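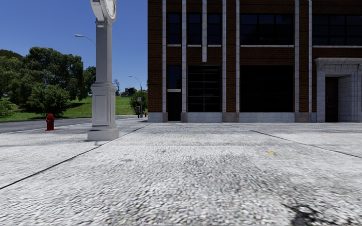
Computer rendering: pavement, road and brick building.

Unit 6: Non-Emergency Patient Transport
Patient Services Coordination, Mellcombe evening program
Notes by Triin Šimkus

We use cookies to remember your settings and to count visits to this site. By continuing to read you accept our cookie policy. Accept | Manage settings

Read these notes before class on Thursday. The Bermúdez case is at the end and you need to have tried it on your own first.

What the term covers

Non-emergency transport means a planned trip to or from care for a person who doesn't need an ambulance crew but can't reasonably get there alone. Typical trips are dialysis, radiation, chemotherapy, wound care, and discharge from a hospital bed to home. The trip is booked ahead. If the patient's condition changes and becomes urgent, it is no longer this kind of trip and the emergency line is called.

People mix up three levels of service, and so do the forms. Curb-to-curb: the driver meets the patient at the street. Door-to-door: the driver goes to the entrance and helps the patient to the vehicle. Door-through-door: the driver or an attendant goes inside, to the apartment or the clinic desk, and stays until someone else takes over. A request that says only "needs ride" should go back to whoever wrote it.

The return trip

Most complaints in our reading packet concern the way home. The outbound trip has a fixed appointment time. The return depends on when treatment ends, and an infusion can run well past the slot on the schedule. The patient is tired, may be nauseated, and may have a lowered resistance to infection. Sharing a van with five other riders was acceptable at 8 a.m. and may not be at 4 p.m.

Ask the clinic for an expected end time and a latest end time. Write both down. Book the return as "will call" only if the carrier gives a maximum wait in writing. Gintarė Pētersons will talk about will-call contracts in her guest session, so I leave the details to her.

Relatives who drive

Many families do the driving themselves, often between counties. The coordinator's job is then mostly paperwork. Give the family a letter on clinic letterhead with the appointment date, the name of the department and a phone number that is answered in the evening. The letter should not list the diagnosis or the drugs. It does not excuse anyone from traffic rules, and families should be told so plainly. It helps with parking permits, building security and mileage claims.

Mileage claims need the date, both addresses, the odometer reading or a printed route, and a signature from the clinic. Claims without the signature are the ones that come back.

Worked claim

A daughter drives her father to a clinic 200 miles from home. The plan pays for the trip out and the trip back, so 400 miles. She also drove 639 miles that month for shopping, work and a visit to a cousin, and wrote one total on the form, 1,039. The plan rejects the whole claim. Correct it by filing a new form for the 400 miles only, with the clinic signature attached. Don't cross out the old number and send the same sheet again.

Case for discussion: Bermúdez

Mr. Bermúdez has treatment every second week. His carrier, Zollwood, offers door-to-door service. He lives on the third floor and the elevator is out of service until May. His wife can't help him on the stairs. On the last return trip the driver left him in the lobby.

1. Which level of service was booked, and which was needed?
2. Who should have been told about the elevator, and when?
3. Draft the note you would send to the carrier. Keep it under 200 words.

Bring question 3 on paper. I collect them at the start and hand them back the following week.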